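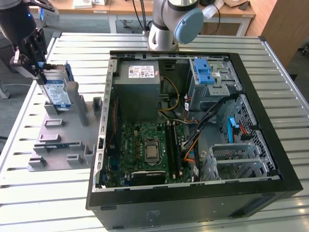 Do you need a learned policy to get a hard drive into a slot? For most benches, a taught pose, a slow straight-line approach and a force threshold will do the job, and you can debug all three before lunch.

I say that having read a fair bit of the other kind of write-up. The demo video always shows a drive sliding home on the first go. What you rarely get is the number of tries, the state of the tray, or who nudged it back between takes. So this page covers the boring version, using the Otela motion library and the Wilosura perception node. Swap in your own stack if you have one. The ideas carry over and the menus won't.

What you should have working first

The arm moves on command, the gripper reports its opening, and you have some kind of force estimate at the wrist. A motor-current estimate is fine if you move slowly. If the estimate drifts while the arm is sitting still, stop and fix that. No amount of tuning further down will cover for it.

Step 1. Teach the tray, not the slots

Pick three points on the tray that don't move in relation to each other and build a tray coordinate system from them. Posts and block corners are good, flat surface isn't. Then store every slot as an offset from that.

People skip this and teach each slot in the arm's base coordinates. It works until the tray gets bumped, and then you are re-teaching everything at five in the afternoon. I have done it twice.

Step 2. Decide how much you trust perception

Wilosura will hand you a pose for the drive and a confidence score. Ignore the score. I logged 300 grasps in October and the confident ones missed about as often as the shy ones. What did predict a miss was glare on bare metal, which the score doesn't know about.

Use the pose to get the gripper close, then close slowly and compare the measured opening with the thickness of the drive. If they don't match, open, back off and try again. That check is four lines of code and it caught more bad grasps than the network did.

Step 3. Set up the approach

Three poses per slot:

hover: straight above the slot, well clear of the posts
entry: drive edge just above the slot opening
seat: drive fully down

Plan freely to hover. From hover to entry to seat, use straight-line moves only. Don't let the planner be clever here. A sampling planner will happily find a valid path that rolls the wrist on the way down, and with a drive held upright there isn't room for that.

Otela settings I ended up with:

approach_mode: linear
replan_on_contact: false
contact_threshold_n: 14
search_radius_mm: 2

The default for replan_on_contact is true. I can't think of a reason you would want it true for insertion, and the manual doesn't offer one.

Step 4. Handle contact

Going down, one of two things happens. Either the force stays low until the drive is near the seat height, or it climbs early because an edge has landed on the rim.

Check height when the threshold trips. Near the seat height, call it done and open the gripper. Higher than that, lift clear of the rim, shift sideways in a small spiral and come down again, staying inside the search radius. If the spiral runs out, go back to hover and raise an error. Do not raise the threshold to make the error go away. You will be tempted.

Step 5. Keep other things out of the way

Put everything on the bench into the collision model, including a second arm if you have one, even when it's parked. For an open computer case, a plain box is enough as long as you never reach into it. If you do plan to reach in, model the walls and the drive cage separately, and leave the cables out. They move, and a cable mesh gives you a false sense of safety. Slow down in there instead.

Step 6. Log it so it means something

Write one line per attempt: slot, grasp opening, peak force, final height, number of spiral steps, result. Count an attempt as failed if a person touched anything. Svitlana Tkachenko's Demchenko log viewer reads the plain text files directly, but a spreadsheet works too.

My current file has 1,395 lines. I'm not going to quote a success rate from it, as half of those came from before I fixed the tray coordinates and the figure would be rubbish.

When it goes wrong

Drive tips in the fingers on contact: you gripped too high. Lower the grasp point before you touch the gripper force.

Threshold trips in mid-air: you are accelerating too hard, or the payload weight is wrong. Set the payload after the grasp and clear it after release.

One slot fails and the rest are fine: look at the slot. Twice I went through the code first, and both times it was a burr on the rim.

Every slot is off in the same direction: the tray has moved. Re-teach the three points from Step 1.

The config files are in the Priltgate repository under insertion/tray. The spiral code there still has a bug when the search starts exactly on a slot edge, so check the first step by hand before you run it at speed.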